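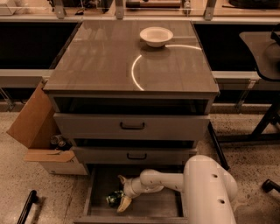 Ticket: Calendar reminders arriving three hours early
Product: Vosora desktop and phone
Opened by: Gerardo Abella
Handled by: Murray Thibodeau
Status: Solved

Gerardo wrote:

Hello, and thank you in advance to whoever picks this up! I've been a happy Vosora user for a good while and hate to come to you with a grumble, but my reminders have started going off three hours before they should. My sister's choir practice (she sings, I drive) popped up in the middle of lunch and I very nearly put my coat on. The calendar itself shows the right time on both my computer and my phone. Only the reminders are off. I've restarted everything twice and signed out and back in, which made no difference.

Murray wrote:

Hi Gerardo, what a nice message to open, even with the grumble in it. When the calendar is right and the reminders are wrong, the two are usually set to different time zones. Could you go to Settings, then Reminders, and tell me what it says under Home zone? It's a separate box from the one on the main Settings page, and easy to miss.

Gerardo wrote:

Well, there it is. Home zone says Pacific, and I'm in Eastern. I did move my old Tadotine calendar over last week, all 200 entries of it, and I set that one up years ago when I lived in Oregon. I've changed it to Eastern and pressed Save, but tonight's reminder still has the old time on it. 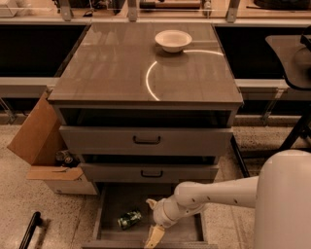 Do reminders made before the change fix themselves?

Old reminders keep their first time until you press Rebuild at the bottom of the Reminders page.

Murray wrote:

It goes through them 100 at a time, Gerardo, so please leave the page open until the bar fills up for the second time. Your notes and guest lists stay just as they are.

Gerardo wrote:

Pressed it, made a pot of tea, came back and it was done. Tonight's reminder now says 6:45, just as it should. Thank you so much, Murray, and do please close this one.

Closed by Murray Thibodeau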